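Wolunton (television series)

Wolunton is a romantic comedy television drama in 16 episodes. It was produced by Draltitz and first shown in May on the cable channel Sostgate, where it took the late evening place of a hospital series.

Plot
The story is set in a small harbour town. Mạch, a translator of crime novels, comes back to the town after many years and rents a room above a bakery. The baker is her former classmate, who once copied her examination and was never caught. They agree to pretend an engagement for one summer, so that his grandmother will sell them the building.

Production
The script was written for a film and was later made longer for television. For the leading role 232 actors were heard in two rounds. Most outdoor parts were filmed in one fishing village, and 400 inhabitants appeared in the festival episode. The bakery was built in a studio, and its kitchen was used again for the second season.

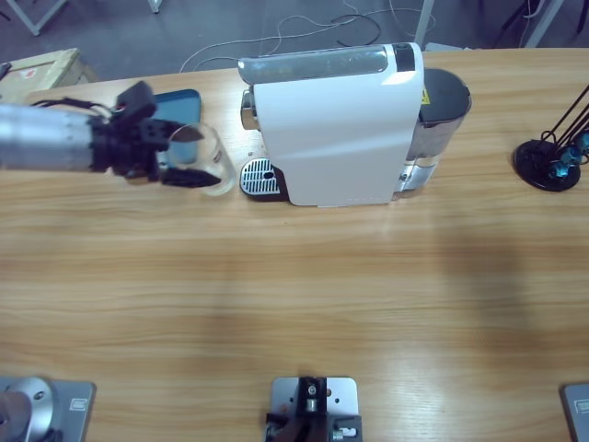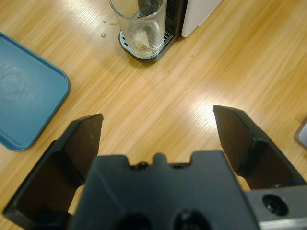

Reception
Critics praised the dialogue and the quiet acting of the grandmother, but several of them found the middle episodes slow. The first episode had a small audience, and the number of viewers grew after the engagement party in episode six. A soundtrack album was sold in an edition of 3000 copies. The second season has 12 episodes and follows the baker's younger sister, with Mạch only in a minor part.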